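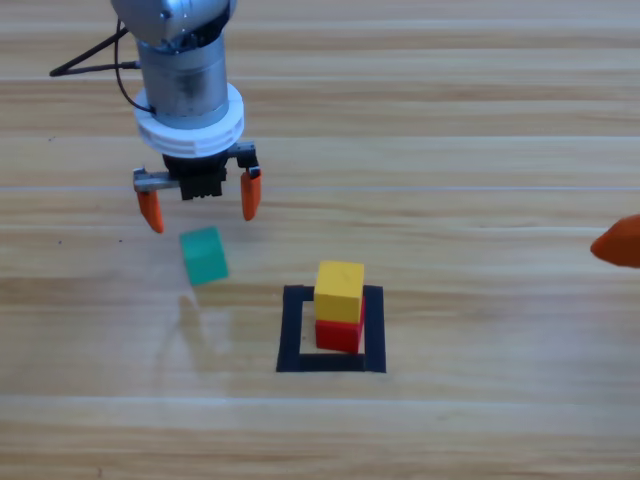 Progress report: the stacking and packing arms at Runden

Search this site
Enter keywords

Thursday, October 19, 2023

Hello all, and sorry this one is a bit longer than the April report. There's a lot to tell you, mostly good!

The practice table first, as that's where most of your money has gone so far. We've settled on coloured blocks and a square of black tape, and the job is to build a tower inside the tape: red at the bottom, yellow on top of it, then green. It looks like nursery school, I know, but it's the same reach, grip and place that the arms will need for the boxed valves, and a dropped block costs us nothing. The orange fingers open nice and wide, so there's room to come down over a block that's sitting crooked. Crooked is what we want to practise, seeing that nothing ever arrives straight on our packing line.

We've logged 1317 practice runs since the table went in. The third block is still the tricky one – the arm has to let go gently or the whole lot shifts – and the Savolainen people have been over twice to help us with the release. They want us to slow down the last bit of the lift as well. I'm less sure about that, but we'll try it for a fortnight and see.

Now the people, which is the part you asked me to write more about. There are 3 of us trained to run the arms, all from the packing floor, and two more start next month. I was a packer myself until last year, so I do get why folk were worried. The first few weeks were frosty! What helped was letting anyone on shift come in and have a go at guiding an arm by hand. More than 60 have done it now, and the questions have changed completely. At the start it was all "when do I get my notice", and now it's "can it do the heavy trays first" (yes please, say my shoulders).

Nobody has lost hours over this and the agreement with the Namura site says the same will hold there. What has changed is the shape of the day. The operators spend much more of it watching and resetting, and they tell me that's tiring in its own way – sore eyes instead of sore backs. We've moved them to shorter turns, swapping with the packing line after each break. Pay is the bit I can't report on yet. The new operator grade is agreed in principle but it's still sitting with head office, and I'd be grateful for a nudge from your side.

Spending is on track apart from the spare fingers, where we ordered too few and paid extra for fast delivery. My fault, and I've put in a proper order now.

Next up:

- finish the three-block work and move on to empty valve cartons
- train the two new operators
- send our notes over to the Tenach depot so they can set up a table like ours
- get the operator grade signed off

You're very welcome to visit. Any afternoon is fine, just ring the gatehouse first and wear flat shoes.

We use cookies to make this site work better for you. Accept all | Manage settings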